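Clurnen Bin Sorting Station: Equipment Page
4 min read
Category: Equipment / Picking and Sorting

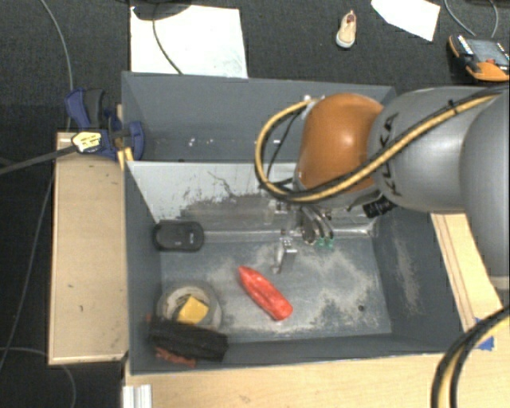
Robot arm with gripper over the two-compartment bin, with mixed items in the front compartment.

Overview

The Clurnen Bin Sorting Station is a workstation for picking single items out of a mixed bin and placing them in a second compartment. It is supplied by Jansen to workshops, training centers and laboratories that wish to establish, on their own goods, whether a machine can take over a chore that is now done by hand. The station consists of a bin, a wooden work surface, a mounting position for an industrial arm, and the Vivuslow control software. The arm itself may be supplied by the customer.

Jansen is asked regularly whether the station is ready to replace manual sorting. For most customers it is not. The sections below set out which tasks the station is suited to at present, which tasks it should not be given, and what a customer should expect during the trial period.

Intended use

The station is intended for small, rigid objects of mixed shape that arrive in no particular order. Typical material includes toys, hand tool parts, plastic housings, caps and small containers. Household tidying and shop-floor sorting are treated as the same task, as the difficulties are largely the same: objects touch one another, lie against the walls, or rest partly on top of something else.

An object that lies by itself on an open part of the bin floor is the simplest case. An object in a corner is considerably harder, as the fingers need clearance on both sides and the wall takes that clearance away. Piled objects are the hardest. Lifting the lower one may shift the upper one, and the software must then look at the bin again before it plans another pick.

Bin and work surface

The bin has two compartments separated by a sloping panel. Items are picked from one compartment and released into the other, and the direction may be reversed without moving the bin. This allows a long trial to run without an operator refilling the station after each cycle.

The bin floor and the sloping panel are wear parts. Scuffs and scratches are normal and do not affect operation, although customers who use dark items should note that a heavily marked floor makes such items harder for the vision software to separate from the background. Replacement panels are available from Jansen. The bin should be clamped before the arm is switched on, and the clamps should be checked at the start of each shift.

Control software

Vivuslow plans each pick from a camera view of the bin and records the result. Each attempt is stored with its start time, the chosen grasp and the outcome. The operator may set a limit on repeated attempts at the same object. The default is 4, after which the object is left in place and reported.

Cable slack at the wrist must be checked by hand after any change of gripper. The software limits wrist rotation but does not detect a snagged cable.

Present ability

The following guidance is based on trials at the Elby demonstration room in February. It is given to help customers plan and is not a guarantee of performance.

Suitable now: rigid items with two opposite sides that the fingers can reach; items of mixed color on a plain floor; work that can tolerate an item being left behind.

Suitable with supervision: round containers that may roll; items lying against a wall; open containers with something inside them. In the last case the station may lift both objects together or only the upper one. Customers who need a consistent result should separate such items before loading.

Not suitable: cloth, bags and other soft goods; glass; food; sharp tools; any item whose loss or damage would matter. The station does not fold, wipe, pour or fasten. It has no means of judging whether an item is clean or broken.

A person who sorts the same bin by hand will, in nearly every case, finish first. The value of the station lies in long, repetitive runs and in the record it keeps. A customer whose bin is emptied once a day has little reason to automate the task.

Trial period

Jansen recommends a trial of 700 picks using the customer's own items. Shorter trials tend to give a favorable impression, as the easy objects are taken first and the corners are reached late. Items should be returned to the bin by tipping and should not be arranged by hand.

Staff training takes 2 days and covers start-up, stopping, clearing a failed grasp and reading the attempt record. At least one trained person must be present whenever the arm is in motion.

Safety

The working area must be marked and kept free of people during operation. The handheld control device must remain within reach of the operator. Loose cables on the floor should be routed away from walkways. No one may reach into the bin until the arm has been stopped and the stop has been confirmed on the control device.

Ordering

The station is supplied on request following a review of the customer's items. Please send a list of materials, with the largest and smallest dimensions of each, together with a short account of how the work is carried out at present. Requests are answered in writing. Arms, grippers and floor markings are quoted separately.

Page last revised 15 July 2023.

Tags: bin picking, sorting, household tasks, shop floor

We use cookies to remember your region and to measure visits to our equipment pages. Accept all | Manage settings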